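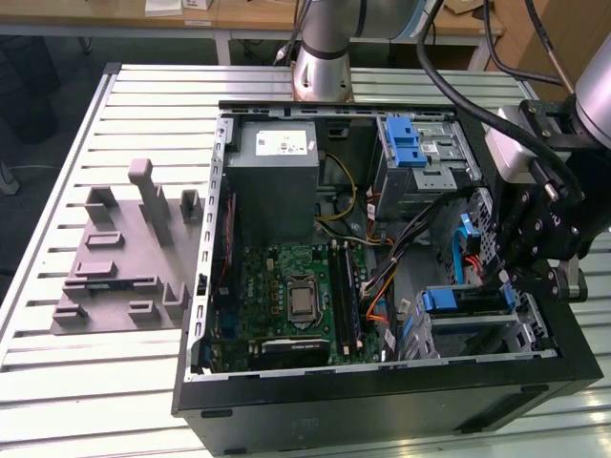 The open tower on its side, with the arm down by the drive bay.

I promised Golnar I would write up how we put our equipment budget together, and then I put it off for most of the spring, so this is going to be a long one. Get a coffee!

Some background first for anyone new to the blog. We take old desktop computers apart for parts. People have done it by hand for years and will keep doing most of it by hand, but when we started planning for robot arms I assumed the arms would be the whole budget. I had one line in my spreadsheet that said "robots" and another that said "other," and I am a little embarrassed by how small the second one was.

Mimoza Angelovski looked at that spreadsheet over lunch and asked me what the computer was going to sit on. I said a table. She asked which table, and whether I could bolt anything to it, and where the small pieces would go while the arm was busy with the next one. I had no answers, so we spent the rest of lunch drawing on the back of a Hetunby delivery slip (which I still have, coffee ring and all).

So the table was the first thing I priced properly. I got quotes from Kidton and from Hetunby, and Kidton was cheaper until I added delivery, and then it wasn't. If you are doing this yourself, ask for the slotted aluminum kind. You will move things far more often than you expect, and every move on a solid top means drilling another hole – ask me how I know.

Next came fixtures, and this is where I would spend more if I did it over. A printed plate with posts and holders on it looks like nothing much, and the plastic really is cheap. What costs you is the drawing and redrawing. I allowed for 2 rounds of each plate and we went to 9 on one of them, all because a holder was a hair too tight. Please put somebody's hours in the budget for that, even if that somebody is you and you think you are free.
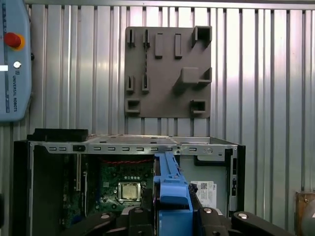
Gripper holding a blue plastic part in front of the open case, fixture board on the wall behind.

Grippers I can't be very helpful on, I'm afraid, as what you need depends so much on what you pick up. Plastic latches and tabs are awkward little shapes. What I can say is to keep money back for fingers. I set aside 1170 dollars for spare finger parts, cables and screws, which Golnar thought was too much in November and has been very gracious about ever since.

Then there are the computers themselves, if you want some to practice on. I bought 20 old towers from Yordanov as one lot and asked for as many matching cases as they could find. Mixed lots are cheaper, but a new case means going back to where every holder sits, and there go your savings.

I keep the running costs on a separate sheet that I named Fillik, after a cat I had as a girl. It has cleaning supplies, filament, replacement cables and a line for things I forgot. That last line has been used every single month, and I've stopped feeling bad about it.

Next time I'll go through the quotes for a second table, once Kidton answers my email about the delivery charge.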